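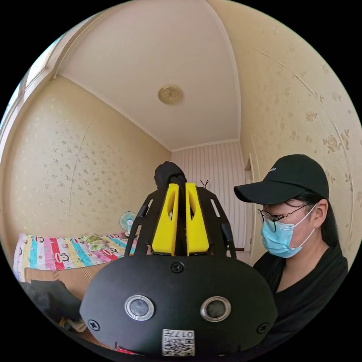
Bedroom session: black cloth held up near the back wall.

Home Textiles, Handout 6: Dark Clothes in a Small Bedroom
Notes by Noreen Fahy, Lillthorpe evening course

OK, so last week we did towels and sheets, and I promised you something harder. Black clothing! I love wearing it and I can't stand sorting it. Three black things dropped on a bed turn into one black thing, and you end up feeling for a neckline like you're hunting for the light switch in a hotel.

Please read these notes before you do the worksheet. The worksheet is the two-sided one, and if you only got one side, see Daithí Costello at the front desk.

1. Find the edges first

Before you fold anything, pick it up. I know that sounds too basic for a handout (Hülya Karaca told me so when she read the draft), but a garment lying in a heap won't tell you which end is which. Lift it by any corner and let it hang. Gravity does the first half of the job. Then run your free hand down until you hit a seam, a cuff or a hem, and stay on that seam until you reach a corner.

With black cloth I go by touch much more than by eye. Hems are double thickness. Side seams have a ridge on the inside. Necklines on knits are ribbed and a little springy. If you practice this at home with your eyes shut you'll get quick at it, and you'll also find every forgotten tissue in every pocket.
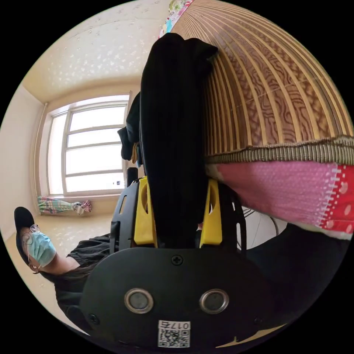 Color next to color is my favorite trick for dark laundry, and it costs nothing. Put your black pieces against something bright and the outline jumps out at you. A black bedspread is hopeless, navy is nearly as bad, and I'd stay away from busy gray prints too. What you want is something like that pink and red fabric with the white dots and the zigzag edge, hanging just below the big woven piece in tan and brown. Hold a black sleeve up against a red like that and you can see exactly where it stops. At home I use an old beach towel, orange, very ugly, and I wouldn't trade it.

2. Working in pairs

Long or floppy pieces go better with two people. One holds the top still, the other straightens and smooths from the middle outward. Agree beforehand who is holding and who is moving, because when both of you move you just twist it. Talk to each other! "Got it" and "letting go" are all the vocabulary you need.

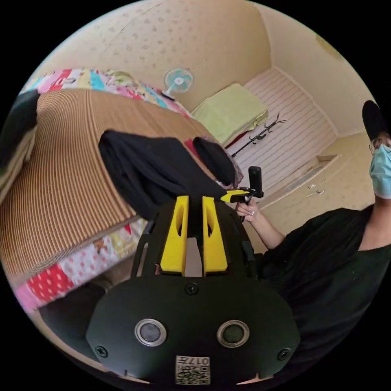
Large crumpled black piece, lifted above the bed.

The bed makes a good work table if you clear it first, and by clear I mean everything, including the pillow. Stand at the long side. If the mattress is low and your back complains, kneel on a cushion. Úna Daly brings a piece of stiff cardboard to lay on top of hers, and I've started doing that too, as a soft mattress swallows your crease before you've finished making it.

For a bulky piece:
Lift and let it hang.
Lay it face down, top end away from you.
Sweep the air out with a flat forearm.
Bring the sides in, then fold up from the hem.
Turn it over and leave it alone.

People always skip the last one. Stop patting it.

3. Narrow pieces

Sleeves, socks, leggings and tights all want to roll up on themselves. Pinch one end and pull gently along the length with the other hand, then fold in thirds. Don't ball your socks, please, it ruins the elastic. I'll die on this hill.
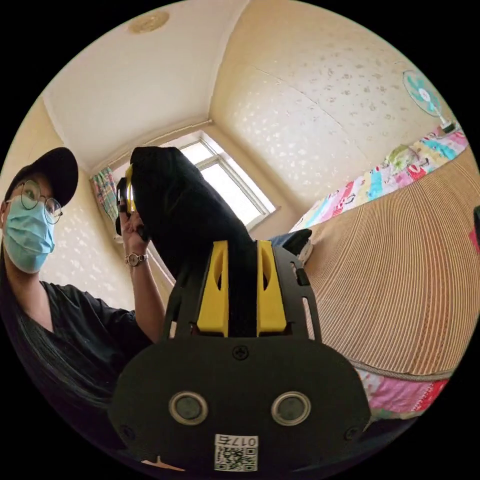

Soft, narrow black piece, gripped at one end.

For next time: bring three dark items of your own, at least one of them knitted, plus something bright to lay them on. Laurențiu Bălan is covering the first half hour and will go over care labels. Room as usual, side door.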